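Umura two-arm tabletop kit: what I'd budget for

So I've been pricing one of these for our shop since April, and I finally have numbers I trust! The Umura comes as a pair of arms. You can buy one at a time, but for any kind of cloth work I'd go straight to two (I tried to save money with one on paper, and shirts need two hands).

The pair is $3,207 through Clultent, grippers included. The rail and mounting plates are extra, so ask for those on the same quote or you'll pay shipping twice. I'd also put $200 aside for cables, zip ties and spare gripper parts. Lead time was four weeks when I asked.

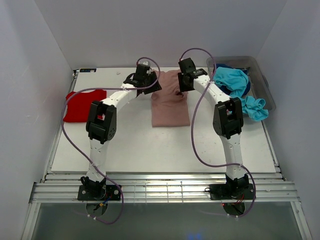 Both grippers at the pink piece, red T-shirt off to the left, more clothes waiting in the bin.

Measure your table before you order! Both arms bolt to the front rail and the elbows swing out wider than I'd figured, plus you want space for a bin in back. Leave slack in the cables too.

Plurnico sells a cheaper mount. I haven't tried it, and the plate holes didn't match on the drawing they sent me, so I'm sticking with the regular one for now.

Updated 06/05/2020

3 comments
Share

Related items
Bawa gripper pads, pair
Plurnico bench mount
Umura spare cable set
Clultent rail kit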